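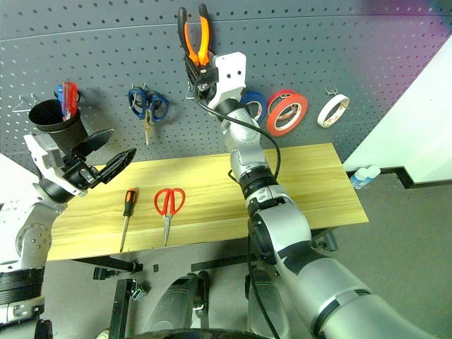

Khoa Khương asked after the February open day whether the set-up could be written down so that a person who had never run the station could get it ready before the doors open. His words were: "I had the arms moving in no time, but it took me the whole morning to find out where the visitors should stand." The section has been reworked with that in mind, and the visitor steps now come before the power-up steps.

## 4. Running the tool wall station at an open day

This section covers the two-arm tool wall station as it is shown to visitors at the Skuvville site. In the demonstration, the arms take hand tools from the tabletop and hang them on the pegboard, or take them off the pegboard and lay them down. For everyday use without visitors, see section 3.

Two people are needed: an operator, who stays at the console the whole time, and a host, who talks to visitors and watches the floor line. One person can't do both jobs.

### 4.1 Before visitors arrive

1. Check that the arms are powered off and the key is in the operator's pocket.
2. Lay the floor line with the yellow tape from the visitor kit. It runs 2 meters out from the front edge of the table and goes all the way around to the wall on both sides.
3. Put the barrier posts on the line. Hook the belts together and pull each one to make sure it holds.
4. Stand behind the barrier at the left end, the middle and the right end. You should be able to see the pegboard from all three. If the arms hide it from one end, move the barrier on that side, never closer than the line.
5. Walk the floor inside the line and pick up anything loose.
6. Set the sign with the session times by the door. Sessions start every 30 minutes.

**Note:** School groups are easier to manage if the front row sits. Leave the chairs in the hallway and let them use the floor, behind the belt.

### 4.2 Setting out the tools

The demonstration uses ordinary screwdrivers, scissors and pliers, plus rolls of tape that stay on the wall as part of the display. Use only tools from the Tovomach drawer. Their sizes are already in the program.

1. Hang the tape rolls first. Push each one all the way back on its hook.
2. Drop the spare screwdrivers into the cup holder, handles up.
3. Lay the table tools with their handles toward the pegboard and their tips toward the front edge. Leave a hand's width between one tool and the next.
4. Keep the right part of the tabletop clear. The right arm crosses over it on most moves.
5. Open and close each pair of pliers by hand. If the joint is stiff, swap the pair for another.
6. Check that every hook that will be used is seated in its holes. A hook that wiggles will turn when a tool is hung on it.

**Caution:** Scissors and screwdrivers are sharp enough to hurt someone if dropped. Wear the cut-resistant gloves when handing tools in or out, and never hand a tool directly to a gripper while the arms are live.

### 4.3 Power-up and first check

1. Tell the host you are about to start. Wait for the answer.
2. Turn the key to ON and release the emergency stop by twisting it to the right.
3. Wait for the steady green light on the console. If it blinks, go to section 7.
4. Load program 797. This is the open day version, with the speed limit set low. Program 299 looks nearly the same on the list but runs at full speed, and it must not be used with visitors in the room.
5. Press HOME. Both arms move to their starting positions.
6. Look at the cable on the right arm. It should make a loose loop behind the gripper and follow the arm down. If it is tight or caught on a hook, press the emergency stop and free it by hand.
7. Run one full cycle with the room empty. Watch the grippers, not the screen.

If a tool slips during the check, stop, put it back in place and run the cycle again. If it slips a second time, take that tool out of the set and untick it on the console.

### 4.4 During the session

The host starts by pointing out the line and the emergency stop. After that, the usual order is:

1. One cycle with no talking. People want to watch it first, and they don't listen until they have.
2. One cycle with the host explaining each move. The left gripper waits open over the table while the right arm works with the pliers at the wall, and this is a good moment to mention that only one arm goes near the pegboard at a time.
3. Questions, with the arms paused. PAUSE holds the arms where they are, and a gripper that has a tool keeps hold of it.
4. A last cycle, with a visitor choosing the tool. The operator makes the selection on the console.

**Caution:** Paused is not off. Do not reach into the work area on PAUSE, even to straighten a tool. Use the emergency stop first.

**Note:** Visitors nearly always ask if the robot knows what each tool is for. It doesn't. It has a position, a size and a grip for each one. Say so plainly - most people find that more interesting than a vague answer.

Photos are fine. Flash is not, because it upsets the Demen camera unit and the arms may stop in the middle of a move. If this happens, wait until the light goes back to green and press RESUME.

### 4.5 If someone crosses the line

1. The person who sees it first says "stop" out loud.
2. The operator presses the emergency stop right away, whoever it is and whatever the arms are doing.
3. The host walks the visitor back behind the barrier.
4. Start again from step 1 of 4.3. You can skip the empty-room cycle if no tool has moved.

### 4.6 Closing down

1. Let the current cycle finish, then press HOME.
2. Turn the key to OFF and take it out.
3. Return all tools to the drawer and count them against the list inside the lid.
4. Fill in the session sheet: number of sessions, stops, tools taken out of the set.
5. Leave the sheet in the tray for Nhung Kim. Tools marked as slipping are looked at before the next open day.

Section last changed 24 June 2018.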